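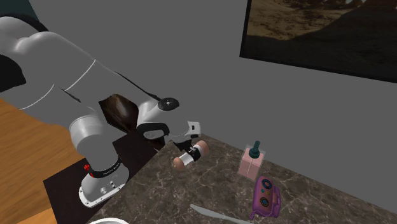
壁画プロジェクト 中間のご報告

いつもお世話になっております。助成をいただいているティットデール(Titdale)会館の壁画、ようやく半分を越えたあたりまで来ましたので、いつもの調子でだらだらと書かせてもらいますね。堅い書式のほうは別便でお送りしてあります。

まず進み具合から。会館の階段ホールに掛ける連作パネルは全部で20枚の予定で、4枚が完成、残りは下塗りか下描きの段階です。数字だけ見ると「え、半分いってないじゃないか」と思われるかもしれませんが、油彩は下地と構図が決まるまでがとにかく長いんです(言い訳っぽいですね、すみません)。下描きは全部そろいましたし、色見本も通りましたので、ここから先は塗る、待つ、また塗る、の繰り返しになります。

題材は申請書に書いたとおり、ティットデールの川沿いの四季です。ただ、冬のパネルだけ少し変えました。最初は雪の水門を描くつもりだったのですが、会館の方に見ていただいたら「水門は夏のほうが馴染みがある」という声が多くて、じゃあ夏へ移そう、と。冬には代わりに古い渡し場が入ります。下描きを描き直すのに思ったより手間取りましたが、並べてみると前より流れがよくなって、個人的にはかなり気に入っています!

画材について

キャンバスはヴィエイラ(Vieira)から取り寄せた中目の麻布です。一度目の納品分に織りむらのあるものが混じっていて、電話したらすぐ交換してくれました。追加の費用はかかっていません。絵具は大半を手持ちの色でまかなえていて、足りなくなりそうなのは白と、川の影に使う緑がかった青。この青が本当に減るんです。予算の画材費にはまだ余裕がありますので、夏のパネルに入る前にまとめて買い足すつもりです。

仕上げのワニスは、つや消しか半つやかでまだ迷っています。階段ホールは午後になると西日がまともに入るので、つやが強いと下の段から見上げたとき、絵の上半分が光って何も見えなくなります。試し塗りの小さな板を踊り場に立てかけてあるので、次にお越しの際はぜひ上り下りしながら見比べてみてください。

アトリエのこと

作業場はマルム(Malum)の二階をそのまま借りています。北窓で光はとてもいいのですが、冬場は乾きが遅くて、11月に塗った秋のパネルの厚いところが年明けまで指につきました。今はだいぶましです。乾かし棚を一段増やしたので、大きいパネルも立てずに寝かせておけるようになりました。
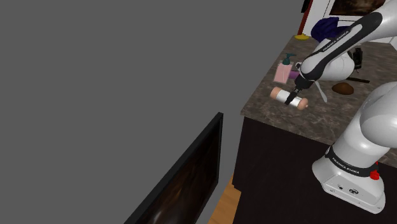 カウンターの上、白いアームと円筒形のもの

公開制作と見学

公開制作の日には延べ121人の方が来てくださいました。目の前で描いていると、皆さん遠慮なくおっしゃるんですよね。「その木はもっと右だった」とか「橋の色が違う」とか。橋の色については複数の方から同じご指摘をいただいたので、古い絵葉書を見せてもらって直しました。赤ではなく、もっとくすんだ煉瓦のような色でした。

子ども向けの色づくり教室も好評で、混ぜた色に名前をつけてもらったら「おばあちゃんのカーテン」という、それはもう見事な灰紫ができました。秋の空のどこかに使います。

案内のちらしは2,000部刷って、会館と図書室、それから駅前の店に置いてもらいました。残りが少なくなってきたので、お披露目の前に刷り直すかどうかご相談したいです。

困っていること

ひとつは額装です。プロリヴァウ(Plolivau)に頼む仮縁の見積もりが、当初の想定より高く出ました。木の幅を細くすれば予算内に収まるのですが、そうすると階段の手すりと並んだときに少し貧弱に見えそうで。細い縁と太い縁の見本を一本ずつ借りていますから、会館の壁に当てて決めさせてください。費目の組み替えが必要になった場合は、改めて書面でお願いします。

もうひとつは搬入の順番。一番大きい春のパネルが、階段の折り返しをぎりぎり通るか通らないかの寸法なんです。段ボールで同じ大きさの板を作って運んでみたところ、斜めにすれば通りました。ただ縁をつけたあとはわからないので、春だけは現地で縁をつける段取りにしようと思っています。

これからの予定

次は夏のパネルの本描きに入り、並行して秋の空の重ね塗りを進めます。橋の色を直した部分は、もう少し乾かしてから上の層をのせます。解説板の文章はまだ下書きのままで、渡し場の呼び名が二通りあるらしく、どちらで載せるか会館に確認中です。返事が来たらすぐお知らせします。

領収書の写しと途中経過の色見本は、この報告と一緒にお送りしました。抜けがあればご連絡ください。

2019年4月9日
壁画制作担当より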